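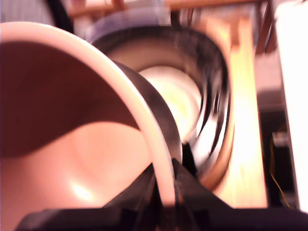
Step 1: Choose one evening and one show

Many people want to start a recap blog about reality TV and they try to cover everything in the first week. I made this mistake too. Please take only one show, and watch it on the same evening every time. For me it was Wednesday, with a small dating series called Brestberg.

Step 2: Write notes while you watch

Do not pause the episode. Write the time and a few words, for example "12 min – Rosimeire leaves the dinner". Later you will be glad for these times, when two readers argue about who spoke first.

Step 3: Check every name

Names are the place where new writers lose trust. I once wrote Rosimeire Guimarães without the last mark in a headline, and her fans wrote to me for days. Copy the name from the official cast page and paste it into your text.

Step 4: Separate what was said from what you think

If Everaldo Lacerda says on his podcast that he is tired, you write that he said he is tired. You do not write that his engagement is over. Put your opinion in its own paragraph and start it with "I think".

Step 5: Keep it short

My first recap of Brestberg had 392 words only about the opening party. Now I give each main event 60 words, and the quotes come on top of this. The headline stays under 40 characters if it is possible.

Step 6: Publish and answer

Post before 9 in the morning, when people read on the way to work. Stay near the comments for the first hour. If somebody shows you an error, correct it and write a small note at the end of the post with the time of the correction.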